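Filed under: Bench Notes / Cleaning & Finishes
4 min read

March, late morning. Citrus degreaser on oiled maple, second go.

Suha Awad asked me to write this up properly because the first round lived on the back of an envelope and then in the recycling. The question is the same one as before: does the orange-scented stuff people swear by lift old machine oil out of a maple bench top any better than dish soap and hot water? The supplier, Nillar, says yes. Their leaflet says yes four times on one side. I remain to be convinced.

The board is an offcut from the old Trurnar bench, the one that sat under the drill press for years and soaked up whatever dripped. It's dark in patches down to a depth I can't tell by looking. I planed one edge to see and the stain was still there after two passes, so I stopped, since I wanted something left to test.

Set it out in strips with masking tape. Strip one, dish soap, hot water from the kettle let down with cold. Strip two, the Nillar concentrate at their mix. Strip three, the same concentrate neat, which they tell you not to do. Strip four, nothing, left alone. Every strip got 20 minutes under a damp rag, then a scrub with the nylon brush, then wiped along the grain. Same brush, rinsed between. I know somebody will say I should have used four brushes. I had one.
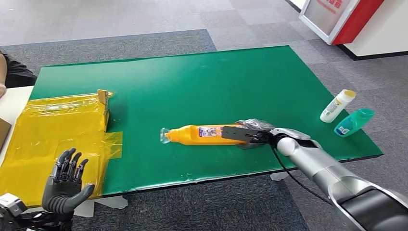
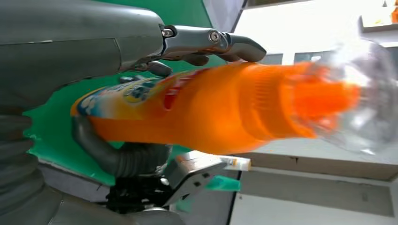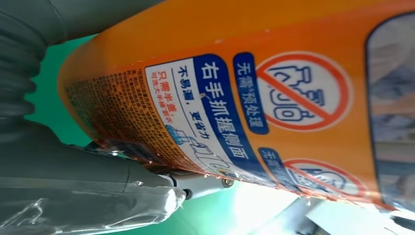
Results, such as they are. After the wipe, strips two and three looked cleaner than strip one. I wrote that down and was halfway to admitting I'd been wrong. Then I went for lunch, and when I came back and the board had dried, I couldn't pick one from two without reading the tape. Strip three had gone pale and fuzzy, with the grain standing up like a cheap towel. Whether that is the cleaner or just a soft bit of board I can't say from a single piece.

So the wet look is doing a lot of the selling. Wet maple flatters everything. I suspect most of the glowing reports come from people who looked once, while it was shiny, and put the lid back on.

Yang method for checking oil: press a square of brown paper on the spot with a warm iron and see what comes up. I've been told this is old-fashioned. It is also the only part of the day I trust. Ironed each strip for the same count, wrote the strip number on each paper, held them up to the window.

Strip one – faint halo, one darker spot near the knot.
Strip two – faint halo, no spot, but no knot in that strip either.
Strip three – hardly anything.
Strip four – big greasy moon, as expected.

On paper (sorry) that makes neat concentrate the winner, but look at the state of the surface. You'd have to sand it, and if you're going to sand it you may as well start with the sander. Diluted, the way they want you to use it, I can't find a difference from soap that I'd put my name to.

Suha's view is that 20 minutes is too short and that the leaflet means overnight. The leaflet doesn't say overnight. It says "allow to penetrate," which could mean anything. I've asked Stultel, who sold us the case, for an actual number. I'm not holding my breath.

Also the smell. It hangs around in the rag bin and gives me a headache by mid-afternoon. Rags are now drying flat outside the back door, one layer, and I don't want to find them balled up in the bin again, whoever that was.

To do:
– Repeat with two boards cut from the same plank, knots kept out of it.
– Overnight soak for soap AND concentrate, or it's not a fair test.
– Try plain hot water as its own strip. Should have done that this time.
– Ask if anyone has tried whiting and solvent as a poultice. I'd bet on that before any of this.
– Brown paper is down to the last 9 sheets. Order more.

Not buying another case until the repeat is done. The papers are pinned over the sink if anyone wants to argue.

Contact the workshop | Back to top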